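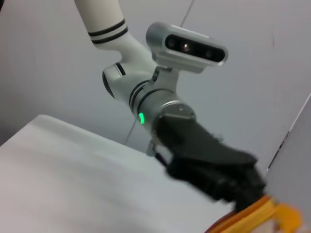

Print this page | E-mail this chapter | 12 shares | 2 comments

Chapter 6
The Backup: Depth, Injury and the Second Chance

Before you start

Think back to any team you have played on or followed closely, and try to remember the player who sat behind the star at the most important position. Can you name that person? If you can, the odds are good that something went wrong one season, and the backup had to go in. If you can't, then things probably went smoothly, and the backup spent the year carrying a clipboard, warming up on cold evenings and learning a game plan that somebody else got to run. Both kinds of season are worth studying, and in this chapter we'll spend time with each of them.

In Chapter 5 we looked at how a coach picks a starting lineup. We talked about tryouts, about practice grades, and about the gut feeling that old coaches swear by and young coaches pretend not to have. Now we come to a question that gets far less attention in August, when everyone is healthy and the grass is still green, and a great deal more once the weather turns: who plays next?

The Irkent season

We'll begin with Irkent, a river town with a football stadium that holds 3,000 people, which on a good Friday is most of the folks who live within a short drive. Mervyn Penrose coached the team there for 12 seasons. He was a patient man with a loud voice (the two do go together more often than you'd think), and he kept a depth chart on the wall outside the locker room where any player could walk up and read it.

Most coaches at that level gave nearly all the practice snaps to the starting quarterback and let the backup pick up whatever was left over at the end. Penrose went about it differently. Every Tuesday the second quarterback ran the first offense for the whole second half of practice, with the same receivers, the same line and the same play calls he would have on game night. The starters grumbled. Parents grumbled a bit too, and one of them wrote a rather long letter to the local paper about it.

Then, in the second quarter of the game at Taltano, the starter went down with a sprained ankle. The backup, a junior named Pakzad, had never played a varsity snap. He fumbled the first one! But he fell on the ball, called the next play in a steady voice, and took the team down the field in 6 plays for a touchdown. Irkent lost that night, and it's good to be plain about that, but Pakzad started the next two games and won them both. 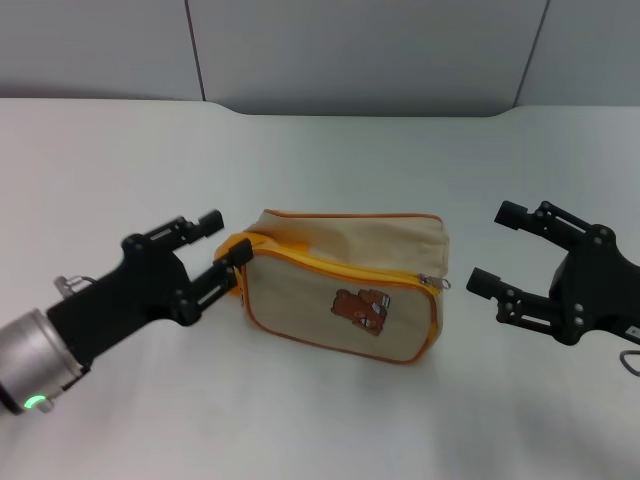

What a depth chart does

A depth chart is simply a list of players at each position, in the order the coach expects to use them. It looks like a small thing, a sheet of paper with names on it, and yet a whole week of practice is built around it. It tells the trainers whose soreness to watch most closely, and it tells the younger players how far they have to climb.

As you read the rest of the chapter, keep these questions close by:

- How should practice time be shared between a starter and a backup?
- When an injured starter is healthy again, does the job go back to him automatically?
- What does a coach owe a player who has lost a starting spot?

We'll take up the second question first, using the Fidska team, whose coach had two healthy quarterbacks and a playoff game four days away.

This site uses cookies. By continuing to read, you agree to our use of them.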